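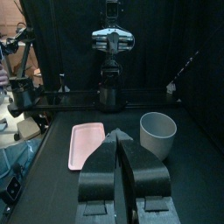
About Nurnon

Nurnon is a small firm that teaches people to keep their desks, benches and kitchen counters in order. We have been at it long enough to distrust most of what is said on the subject, including a good deal of what we used to say ourselves.

We don't believe a tidy desk makes you a better person. We have seen no convincing sign that it makes you cleverer, calmer or richer, and we get tired of websites that promise all three before selling you a drawer divider. What we do believe is that if you use the same cup and the same tray every day, it helps to know where they are. That is a modest claim, and most of our work follows from it.

How we started

Lewis Ogilvie and Stanisława Zawadzka met while working for a storage company that will stay unnamed. Their job was to write the leaflets. One leaflet listed 27 containers that every home office was supposed to need. Stanisława tried living with the full set for a month and spent most of it looking for the lid to number 14. Lewis quit first. She followed in March, and they rented two rooms on the upper floor of a building in Stellholm that has 1849 cut into the stone over the door. We can't tell you what it was built for. We have been given three different answers, all of them with great confidence.

The firm was called Ogilvie for its first year, until people kept phoning to ask about wills. Nurnon doesn't mean anything. A branding agency once offered to find out what it "could" mean, and we let that one go.

What we teach

The basic course is one morning. You get a plain surface, a shallow tray and a cup. The tray is for things that lie flat and get picked up often. The cup is for things that stand. They go on opposite sides of the space where you work, and the middle stays clear for whatever you're doing. Then you put things away, take them out again, and do that until you've stopped thinking about it.

People do ask if that's all. For the first morning, yes. We tried a longer version with color coding and a printed workbook, and when we called people later they had kept the tray and thrown out the workbook.

There is a second session on kitchens, run by Farhad Bakhtiari, who cooked in hotels and has strong feelings about spoon rests. There is also a half day on shared workbenches, where the hard part is other people. We don't have a good answer to other people. Euan Urquhart teaches that one and will say so at the start.

What we use

We like low rims and rounded corners on a tray because crumbs and paper clips come out of them more easily. We like cups with plain sides. Handles are fine on something you drink from, but on a desk they catch sleeves. Color is up to you. We are suspicious of any system that only works in beige.

We don't sell any of it. For a while we stocked a line of organizers from a supplier called Sirnosis, and it did strange things to our advice – every problem began to look like one more organizer. We sent back what was left. If you own a baking tray and an old mug you can take the course, and we'd honestly prefer you brought those.

Who we are

Lewis Ogilvie runs the basic mornings and answers the phone before 10 a.m.

Stanisława Zawadzka plans the courses and cuts things out of them.

Farhad Bakhtiari, kitchens.

Euan Urquhart, workshops and shared spaces. Also the accounts.

Abbas Najafi visits offices that would like us to come to them. He will tell you if you don't need us, and has lost us a fair amount of business that way.

Does it work?

We call everyone three months after the course. Of the last 200 people we reached, 40 said their desk had gone back to the way it was. We suspect the real figure is higher, as it's awkward to tell a stranger that you've given up. Most of the others had kept some version of the tray and the cup. A few had moved everything to the same side, and it seemed to suit them – so we've stopped insisting quite so hard.

We would be wary of any firm in our line that reports better than that. Ask them how they checked.

Visiting

The rooms are up two flights of stairs and there is no elevator. If that's a problem, Abbas can come to you for the same price. Please don't buy anything beforehand.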